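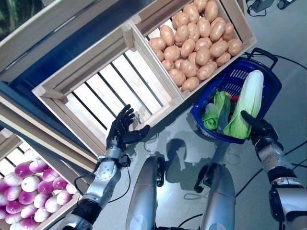

Napa cabbage season, and what to do with a whole one

The cabbages are in. From now until the end of December the Tromum market will have napa cabbage every week, and members of the Plillis buying club can add it to their regular order. The price is set per head this year. Last year we sold it by weight and the line at the scale got too long.

A few notes for people who haven't bought one before, or who bought one last fall and ended up throwing half of it out.

Choosing one. Pick it up. It should feel heavy for its size, and the leaves should be packed tightly at the top. Small black specks on the white ribs are common and harmless. They come from growing conditions and storage, and you can eat them. Brown, soft patches at the base are a different matter, so leave that one. If the outer leaves are torn or a bit limp, just peel them off.

Storing it. Don't wash it until you're ready to use it. Wrap the whole head in newspaper or a dry dish towel and put it in the coldest part of the fridge, standing on its base if you have the height. Kept like that it will last two or three weeks, often longer. When you need some, pull leaves off the outside and leave the rest of the head alone. Once it has been cut in half, wrap the cut side well and use it within the week.

Using it up. The leafy part cooks in a minute or two. The ribs take longer, so cut them out and put them in the pan first. Sliced thin, the ribs are also good raw with salt, lime juice and a little sugar. Let that sit while you make the rest of dinner.

Plenty of members buy it for ramen. Shred a couple of leaves per bowl and drop them in with the noodles when there's a minute left on the clock. If you're making broth from scratch, save the tough outer leaves and the core for the pot, but take them out after half an hour or the broth starts to smell like a school cafeteria.

Quick kimchi. We get asked for this every year, so it's printed again below. It is the small-batch version that was on the back of the October price list two years ago, with the salt corrected. The old one said 20 grams and that was a misprint.

For one cabbage of 2000 grams you need:

80 grams coarse sea salt, no iodine
1 tablespoon sugar
4 tablespoons Korean chili flakes, less if you want it mild
6 cloves garlic, crushed
a thumb of ginger, grated
3 tablespoons fish sauce, or soy sauce
1 bunch green onions
1 medium daikon, cut in matchsticks

Quarter the cabbage lengthwise, cut out the core and chop the rest into pieces you could eat in one bite. Toss with the salt in your biggest bowl and leave it for 2 hours, turning it over every half hour or so. The ribs should bend without snapping. Rinse twice in cold water, taste a piece, and rinse again if it's saltier than you'd like. Drain it well in a colander.

Mix everything else into a paste, then add the daikon and green onions, then the cabbage. Wear gloves for this. Pack it into clean jars, pressing down until the liquid comes up over the top, and leave some headspace. Put the lids on loosely and set the jars on a plate, out of the sun. Open them once a day and press the cabbage back under with a clean spoon. Start tasting on the second day. When it's sour enough for you, tighten the lids and move it to the fridge.

It keeps well in the fridge and gets stronger. If a jar grows fuzzy mold, throw out the contents.

Ordering. Write "napa" and the number of heads on your Plillis order sheet. Sheets need to be in the box by 6 p.m. the evening before pickup. There's a limit of up to four heads per household until we see how the supply holds. If you want more for a big batch of kimchi, make a note at the bottom of the sheet and we'll fill those orders last.

Also at the market: daikon is in, both the long white kind and the green-shouldered one. Green onions are short this month. Paulauskas has rye bread again in the two-pound loaf, and the caraway version will be back once the new oven is running. Eggs are as usual.

Please bring back jars. We take any size with a lid that still closes, washed and with the label off. The jar shelf has moved to the left of the entrance, next to the order box.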